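Surnar Face and Hand Towel, tan
Made by Grgić, sold by the piece or in packs of 20
Item page updated Dec 28, 2021

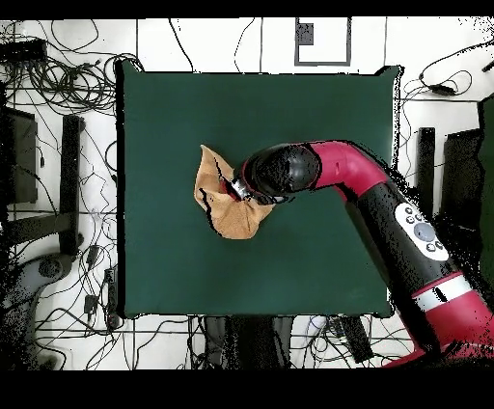
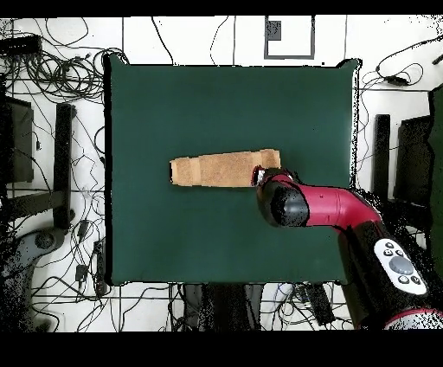
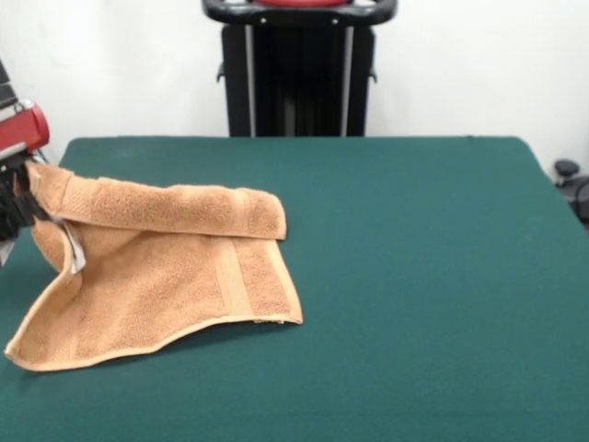 Stanitus Household Catalog, No. 32, page 40

The Surnar is our everyday towel for small hotels, hair salons and homes. It is woven from cotton loops on both sides, with a flat hem on all four edges. The first wash should be done alone, in warm water and without softener. Softener makes the loops slippery and the towel will then take less water.

Size: 40 x 70 cm
Color: tan only. The white one will return in May.
Washing: up to 60 degrees, tumble dry on low
Hanging loop: one, on the short side

Please note that the color can differ a little from one delivery to the next. If you need all towels in the same shade, write this in your order and Radka Obradović will pack them from one lot.

Price for the pack is 1,795 dinars, tax included. Single towels are priced at the counter of our Flunanness shop.

Returns are accepted for unwashed towels with the paper band still on. For embroidery of a name or a room number, ask Mirsad Petkov before you order, as the thread colors change often. We do not embroider on the hem.

See also: Surnar bath sheet, Surnar floor mat, cotton robe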